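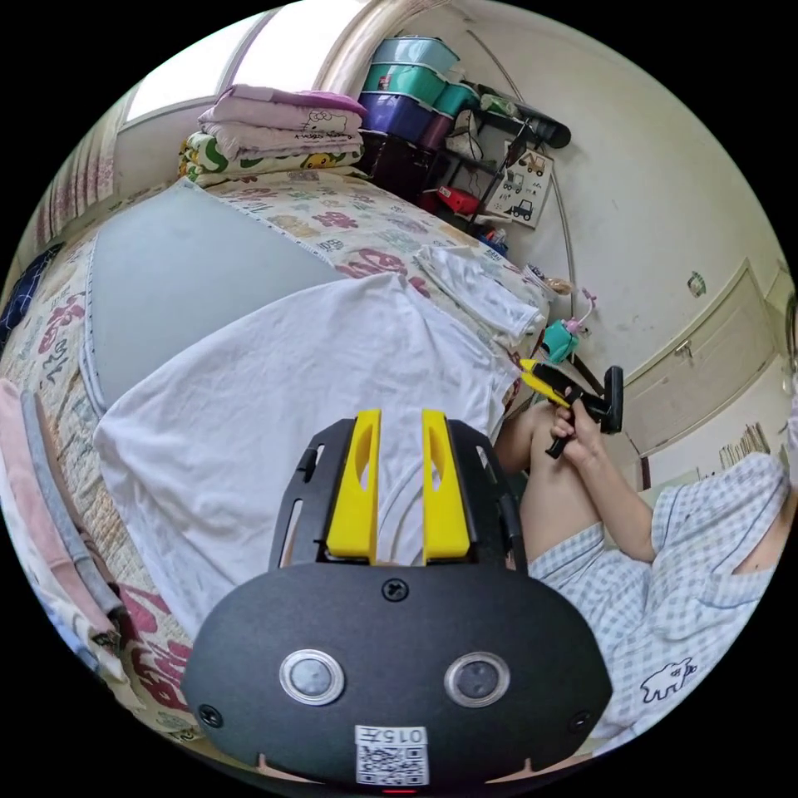 Cream quilt with large lettering and small cartoon motifs.

Section 4: Building your first movie marathon

Now for the fun part! Your Rangate film library is installed, your discs are scanned, and you're ready to line up a whole night of movies. The Marathon planner takes your picks, works out the running order and dims the menus between films so you don't get a blast of white light at midnight.

Before you start

You'll need at least 2 films in your library. A marathon can hold up to 15, though you'd better clear your weekend for that one. Check that the clock in Settings is right, as the planner uses it for every start time it shows.

Setting up a marathon

1. From the Home screen, open Library and choose Marathons, then New.

2. Type a name. Go wild here - the name shows in huge letters before the first film, so "Pirates, Ghosts and Popcorn" is a lot more fun than "List 1."

3. Scroll through your films and press Add on each one you want. A small star appears next to the title.

4. Choose an order. Release Order follows the date each film came out. Story Order follows the events in the series and is a wonderful way to rewatch a saga with prequels. Free Order lets you drag titles wherever you like.

5. Set the total time limit in minutes. The planner starts at 490, enough for four average features. If your picks run over, the last title turns gray.

6. Set your breaks. You can have one after every film, after every second film, or none at all.

7. Press Save, then Preview to see the full timetable with the finish time at the bottom.

8. Happy with it? Press Start Show!

Note: Story Order only works with series the library recognizes. The three Prunthorpe films and the Sudorholm trilogy are already set up in the demo library, so try it with those first. For anything else, open the film's details and fill in the Series and Part boxes yourself.

Note: Very short titles can be hard to find by search. If you type Na, you'll get every film with those letters anywhere in its name. Put the title in quote marks and the exact match jumps to the top.

Caution: Pressing Clear removes every film from the marathon right away, and there's no undo. Your library itself isn't touched.

Caution: Late-night sound can creep up on you when a quiet drama is followed by an action blockbuster. Turn on Even Volume and set the ceiling to 70 or lower before you start.

Changing things partway through

Press Pause, then Marathon, to skip a film, swap the next two or add a longer break. The timetable updates as soon as you press Play. If you stop for the night, choose Keep My Place and the show will pick up at the same minute next time.

To share your lineup with friends, see Section 5.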